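Chapter 14
Where Things Live: Tables, Boxes and Shelves

I learned to keep a workroom from a woman who never raised her voice about it. Ilse Vandenberghe ran the repair room at Kedside when I started there, and on my first day she handed me a small plastic cover and asked me to put it away. I said sure, where does it go? She said that was the job. I walked up and down with that thing in my hand for most of the morning (I was too proud to ask again), and by lunch I had opened every box in the room and knew what was in most of them. I still think it was a pretty good first lesson, although I wanted to throw the cover at her.

You've spent the last few chapters on hand tools and on reading drawings. Now we come to the part of the work most people skip, and I get why. Storage sounds dull! But I've lost far more hours looking for parts than I ever lost fixing them, and I bet you will too unless you pick up some habits early.

Let's begin with the two surfaces you'll use every day. One is the table, where things are being worked on. The other is the shelf, where things wait. Trouble starts when a thing is doing neither -- when it has been set down near the side of the table "for a minute" and then stays there into November. 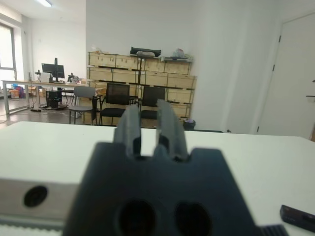
Figure 14.1. Slotted wooden boxes in tiers, seen across a white tabletop. A long black bag lies on top of the shelving.

I'm fond of boxes with a slot or a handle cut into the front. You can pull one out with a couple of fingers, and if you're lucky you get a peek at what's inside before you've moved anything. Wood takes a pencil mark well, too, so you can write right on the box and sand it off when the contents change. The tops of shelves are another story. Anything long or floppy ends up there, bags above all, and then people forget it. I give the top shelf its own line on the storage list, same as any box.

In section 14.2 we'll make that list. Mine is one sheet per unit, taped at eye level, and it has two columns: what and where. Oluwaseun Tijani, who took over the room after Ilse, tried a version with 17 columns once. It was beautiful and it lasted until somebody had to fill it in.

Small parts with a face to them need a different kind of care, and section 14.3 is all about those. I mean anything with a long strip of glass or clear plastic set into a dark housing, or with a row of fine teeth down one side that you'd hate to bend.

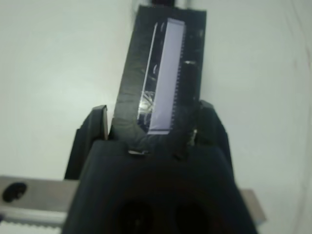
Hold a part like that low down, by the body, and keep your thumb off the shiny side. Turn it under a lamp before you store it. Scratches that hide when you look straight on will jump out when light rakes across the surface, and you want to write them down now, so that you aren't arguing in two weeks over who made them. Then it goes in a box by itself, face up, with something soft underneath. Please don't stack them. I did that at Kedside and I'd like to think I'm the last one who will.

Section 14.4 goes back to the table. I like a pale, matte top, and I like it near daylight, though not so near that you squint all afternoon. 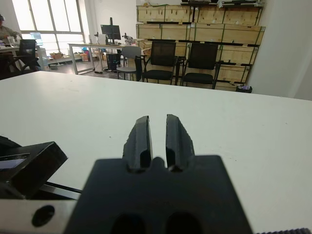 White shows you every speck and smudge, and some people can't stand that. I wouldn't work on anything else. A black screw dropped on a black bench is gone for good, and a black screw on white is just a screw you have to pick up. Wipe the top from the far side toward you, slowly, with your free hand cupped below the near side to catch what comes off.

Before you read on, try this in your own room. Pick 14 things you used this past week and write down where each one is right now, without getting up. Then go and look. Keep the sheet, even if it's embarrassing (mine was), because we'll use it in section 14.1 when we draw the first floor plan.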